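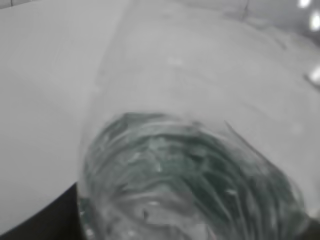
Selon Ngaio Kereama, une caméra de poignet se nettoie quand on y pense, et l'on n'y pense qu'après avoir perdu une matinée à soupçonner le réseau de neurones. La remarque, inscrite en marge d'une première version de cette section, nous a paru sévère, puis simplement exacte. Nous l'avons gardée comme point de départ.

4.2 Entretien de la caméra de poignet

Figure 4. Récipient en plastique transparent vu de très près par la caméra de poignet, sur fond clair. Les plis de la partie gaufrée sont la zone la plus détaillée ; la paroi lisse, au-dessus, reste floue.

La cellule Clullisley comprend un bras à six axes, une pince parallèle Vekex et une petite caméra fixée à la bride par une équerre Boltau. L'équerre est maintenue par deux vis, dont la documentation d'origine affirme qu'elles ne se desserrent pas. Elles se desserrent. Le phénomène est lent, sans bruit, et se manifeste d'abord par une dégradation de la saisie que l'on attribue volontiers à l'éclairage, à la dernière mise à jour ou au stagiaire.

Les objets transparents constituent à cet égard un révélateur commode. Un cube opaque tolère une optique un peu sale et une calibration approximative ; un récipient comme celui de la figure 4 ne pardonne rien. Le fond se lit à travers la paroi, le contour gauche se réduit à un liseré à peine plus clair, et le détecteur n'a guère pour s'accrocher que les reliefs du plastique froissé et leurs reflets. Un petit point sombre y est visible vers le bas. Débris, marque sur le plastique ou défaut de l'optique : une image isolée ne permet pas de trancher, et la procédure décrite ci-dessous a été écrite pour ce genre d'hésitation.

Le bras est d'abord déplacé de quelques centimètres devant un objet fixe. Si la tache suit l'objet, elle lui appartient ; si elle reste à la même place dans l'image, elle est à nous. On coupe alors l'alimentation de la pince, on dépoussière la lentille à la poire, puis on passe une lingette sèche, du centre vers le bord. L'alcool est proscrit depuis le mois de juin, date à laquelle nous avons découvert que le traitement de surface de la lentille y était soluble — découverte dont nous aurions laissé volontiers la primeur à d'autres.

Vient ensuite le serrage de l'équerre, à la clé dynamométrique, avec un repère de peinture à cheval sur chaque tête de vis. La calibration main-œil est reprise sur 14 poses de la mire. Une version antérieure du protocole en demandait 126, ce qui occupait l'après-midi et améliorait surtout la patience de l'opérateur ; l'erreur résiduelle ne s'en trouvait pas sensiblement réduite.

L'intervalle d'entretien a été fixé à 2000 cycles de saisie. Il ne découle d'aucun modèle : la seule dérive franche que nous ayons pu dater est apparue au bout d'environ 2690 cycles, et nous avons retenu la valeur ronde inférieure. Le compteur est remis à zéro à la main, opération que le journal de bord enregistre avec une régularité variable. Le câble de la caméra est inspecté à la même occasion, en particulier au passage du dernier axe, où la gaine Meijer frotte contre le carter dès que le poignet dépasse un demi-tour. Nous avons limité cette rotation dans le logiciel. Une gaine plus longue est en commande.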